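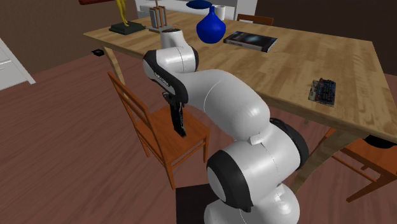
*Dining table scene in the sim, blue vase standing well back from the near edge*

**Planner says "no collision" but the arm keeps clipping the table edge on the way to the vase**

posted by **hmirani** in Motion Planning & Control

Hi all! I've been stuck on this since Tuesday and I'm starting to dream about it, so I'm asking for help.

I have a simulated arm next to a dining table and I want it to reach over, grab the blue vase by the neck and lift it. Perception isn't part of this yet, I'm reading object poses straight from the simulator. The planner is the sampling one in Durell, pretty much default settings, and the trajectory goes to a joint position controller that came with the Weverau scene pack.

The planner finds a path nearly every time. I run its collision checker on the result and it comes back clean. Then I execute it, and about halfway through the reach the physics engine reports a contact between the long link and the near edge of the tabletop. Sometimes it's only a graze and the arm carries on. Sometimes the arm pushes hard enough that the vase wobbles, and once it went all the way over and took the mug with it (very sad to watch in slow motion).

Stuff I've tried:

- Raised the planning time from 6 seconds to a silly number. Prettier paths, same contact.
- Moved the vase closer to the arm. Fewer contacts but they don't go away.
- Turned the chairs off in the planning scene, in case they were forcing it low. No change.
- Slowed execution to a quarter speed. This one DID help, a lot, which I don't understand at all if the path is supposedly collision free.

Here's the relevant bit of my config:

```yaml
planner:
 type: rrt_connect
 time_limit: 6.0
 edge_check_resolution: 0.1 # rad
 padding: 0.0
 shortcut: true
execution:
 interpolation: cubic
 waypoint_dt: auto
 speed_scale: 1.0
```

My batch was 3000 runs with random vase positions and 329 of them logged a table contact. I haven't figured out how to tell grazes from real hits, they all go into the same column.

Is the collision checker broken? Is the table mesh wrong? Should I be padding everything? I come from web development and I've been doing this since June, so feel free to explain it like I'm new, because I am.

Hina

---

**Fabrice Lebrun**

Hi Hina, welcome! I don't think your checker is broken. I think you're checking one path and running a different one, and I lost most of a month to the same thing on a shelf-picking project, so you're in decent company.

Look at `edge_check_resolution: 0.1`. The planner walks along each segment in joint space and tests a pose every tenth of a radian. A tenth of a radian at the shoulder of a long arm is a lot of distance out at the wrist — with the arm stretched 80 cm, that's 8 cm of travel between two tests. A tabletop is thin. The link can dip into the edge and be out again before the next test, and the checker never sees it. Then if you validate the finished path at the same resolution you get the same wrong answer again, with a nice green check mark.

Second thing, and this is my guess for most of your contacts: `interpolation: cubic`. Your planner connects waypoints with straight lines in joint space, and those straight lines are what got checked. The executor then fits a cubic spline through the waypoints, and a spline bulges between them, especially after shortcutting, when you have a few waypoints far apart and a sharp turn at one of them. Your sharp turn is very likely right where the arm comes over the edge of the table.

And the quarter speed result fits with a third thing, which is tracking error. A joint position controller lags behind its target. At full speed it lags more and cuts corners. When you slow down you get closer to the planned path. You probably have some of all three.

What I'd do, in this order:

1. Drop the resolution to 0.01 and re-check the paths you already saved. Don't replan yet. Count how many of the contact runs now get flagged. Those were never valid in the first place.
2. For the ones that still pass, sample the *spline* densely and check that. Literally call the same evaluate function the executor calls.
3. For whatever is left, log commanded and measured joint angles and run the checker on the measured ones. If commanded is clean and measured isn't, it's the controller.

```python
traj = executor.fit(path) # same fit used at run time
t = 0.0
while t <= traj.duration:
 q = traj.sample(t)
 if scene.in_collision(q):
 print(t, scene.contact_pairs(q))
 t += 0.005
```

Print the pairs! Mine turned out to be one particular link against one particular box nearly every time, and knowing which one saved me from changing ten settings at once.

On padding: yes, a little, but do it last. If you pad first you'll cover the problem up and it'll come back when you change arms or tables. I use 1 cm on the table and nothing on the thing I'm grabbing. If you pad the vase, the gripper can't ever close on it and you'll be back here next week asking why planning fails every time.

For the grazes, log the peak contact force with each contact, and how long it lasted. One column each. You'll be glad you have the second one.

---

**tblwrk**

just set padding to 0.05 everywhere and turn off shortcut. worked for me in Alvarado

---

**Fabrice Lebrun**

@tblwrk 5 cm on everything will probably kill the grasp. The vase neck is narrow and her mug is right behind it. Turning shortcut off to see what happens is a fair test though, I'd try it.

---

**waltex_user_sam**

Fabrice covered the main part, I'll add something on the table itself. Check what collision shape it has, which might not be what gets drawn. I use Waltex for my scenes and there the visual mesh and the collision mesh are two separate files, and when the second one is missing it quietly makes a convex hull of the whole thing. For a table that means a solid block from the floor to the top. You'd notice that one fast because nothing could ever plan under it.

The opposite case is sneakier. The planner gets a simple box somebody typed in by hand, and physics gets the real mesh. If that box is a couple of centimeters short on one side, the planner thinks the edge is further away than it is. The picture you posted has a table with curved legs, so I'd bet somebody simplified it at some point. Draw both shapes on top of each other in the viewer, make one of them see-through, and look along the near edge from the side.

Also, I'd put the chairs back in. That arm is passing right over a chair, and the gripper is hanging pretty low on that side. You don't want to fix the table and then find out you've been sweeping through a chair back with the checker turned off.

One more small one. Some planners cache the scene when you create them. If your script moves the vase *after* that, you're planning against the old spot. I don't know if Durell does this. I got bitten by it elsewhere and now I rebuild the scene before every plan, and it's slower but I sleep fine.

---

**hmirani**

OK, wow, thank you!! Reporting back.

I re-checked the saved paths at 0.01 and a good chunk of the contact runs got flagged right away, so step 1 was real. Then I ran the spline loop on the rest and most of those lit up too. It's the long link against the tabletop in almost every print. Fabrice, I'm slightly annoyed at how right you were about where the sharp turn is.

I overlaid the two table shapes like Sam said and they match on the near side. The planner's box is a bit short on the far side, by the white counter, so I fixed that while I was in there even though the arm never goes that far. Chairs are back on.

Config now looks like this:

```yaml
planner:
 edge_check_resolution: 0.01
 padding:
 table: 0.01
 vase: 0.0
 shortcut: true
execution:
 interpolation: cubic
 check_fitted: true # my own flag, runs the loop, replans on failure
 speed_scale: 0.7
```

I'm rerunning the batch overnight. It's at 1688 runs as I type this and there are still a few contacts coming in, all short ones with tiny forces. I haven't done step 3 yet so I'm guessing that's the controller lag. Is there a sane way to pick gains for that, or should I start a new thread?

---

**Fabrice Lebrun**

New thread please, gains deserve their own. Post the commanded and measured plots for the shoulder and elbow from one of the contact runs, and say what rate your control loop runs at. If you've got velocity feedforward turned off, try it on before you touch a single gain.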